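Search this site Enter a word Go
Print this page | E-mail this page

How does a stone get its stripes?
Lemden Stone Museum - Pages for Young Readers

Have you ever sat on a marble floor in summer? Then your legs know it already: marble feels cool. It is also very old, and it was not always marble.

Long ago, many places that are dry land today were under a warm sea. Tiny animals with shells lived there. When they died, the shells fell to the bottom and broke into small pieces. More shells fell on top of them, and mud too. After a very long time all this was pressed together and became a stone called limestone.

Then the ground moved. It moves very slowly, more slowly than your fingernails grow in some places, but it does not get tired. Some of the limestone was pushed deep down, where it is hot. The stone in our Skunda quarry was heated to 640 degrees Celsius. A kitchen oven can't do that!

The limestone did not melt. It changed while it was still solid. Its small grains grew into bigger crystals, and these crystals hold each other like the pieces of a puzzle. Now the stone was marble. If you look at a freshly broken piece in the sun, the crystals shine like sugar.

But what about the lines? We call them veins, the same word as for the veins in your arm. Very clean limestone gives white marble. If there was clay, sand or iron in it, the marble gets colors. Iron can make it pink, red or yellow. Very old remains of plants and animals can make it gray or black. Sometimes the stone cracked, and water carried new minerals into the crack and filled it.

Veins in marble floors at home:

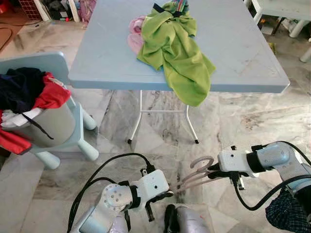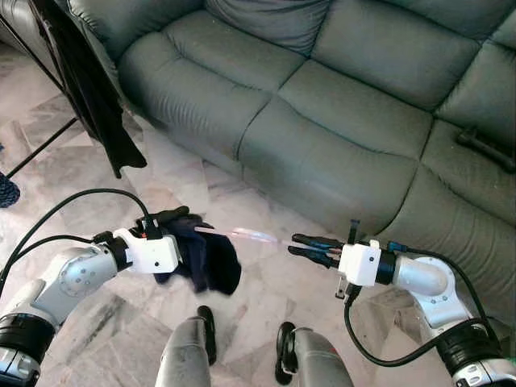

Page last changed: November

No two slabs have the same veins, so the people who lay a floor often put the tiles down first without glue. They turn them and change them until the lines look nice together. Only after this they begin the real work.

How do we get marble out of a mountain? In the Skunda quarry, which is 41 meters deep, the workers cut it with a long wire. On the wire there are little beads with diamond in them. Water runs over the wire all the time to keep it cool and to catch the dust. A big block can need a whole day.

Marble is strong, but it has one enemy - acid. Lemon juice and vinegar leave dull spots on it, and you can't wipe these spots away.

Try it: ask an adult for a small piece of old marble that is not needed any more. Put one drop of vinegar on it and look through a magnifying glass. Do you see bubbles? The gas in them is carbon dioxide, the same gas as in soda water.

Words to remember
Quarry - a place where stone is cut out of the ground.
Slab - a flat, thick piece of stone.
Vein - a line of another color in the stone.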